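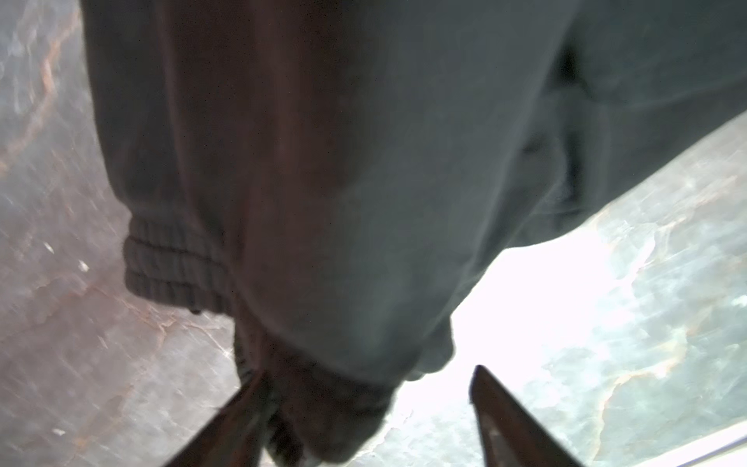 Bultanell Heavy Joggers - Charcoal

Back in stock, all sizes except small (small due in March).

Our thickest jogger. Brushed inside, ribbed cuff at the ankle, drawcord waist. Two side pockets, one back pocket with a zip. Made for us by Trernari, same mill as the old Flanagan pair, but cut a bit longer in the leg as so many of you asked.

Fit
Roomy on the thigh, narrows below the knee. Between sizes? Go down. The waist gives a fair bit after a few wears. Inside leg is 30 inches on the regular, long leg is 2 inches more. No short leg at the moment, sorry.

Fabric
Cotton and polyester mix, mostly cotton. Will bobble slightly on the inner thigh if you cycle in them. A fabric comb sorts it.

Washing
Wash at 30, inside out, with darks. First wash on their own please - the dye does run a little. No softener, it flattens the fleece. Line dry if you can. Tumble on low is OK but expect the leg to come up a touch shorter. Don't iron the cuffs.

Colours
Charcoal, navy, bottle green. The oatmeal is finished and wont be coming back. Charcoal can look browner indoors and bluer by a window, so if your trying to match the Vuseo hoodie ask us for a swatch first. Swatches are free, one per colour.

Delivery and returns
Orders in before 2 pm go out same day, Monday to Friday. Nothing leaves on a Sunday. Allow 5 working days for Northern Ireland and the islands. Returns within 30 days, unworn, tags on. Exchanges for size - we pay the postage back to you, once per order.

Repairs
Cuff gone baggy? Send them in, we fit new ribbing for £13 a pair, any age, washed first please. Put a note in with your name and order number, marked for Declan Cronin in repairs. Knees can be patched too, price depends on the hole. Navy and charcoal patches only.

Also in this cloth: crew neck sweatshirt, zip hoodie, kids joggers (ages 5 to 13).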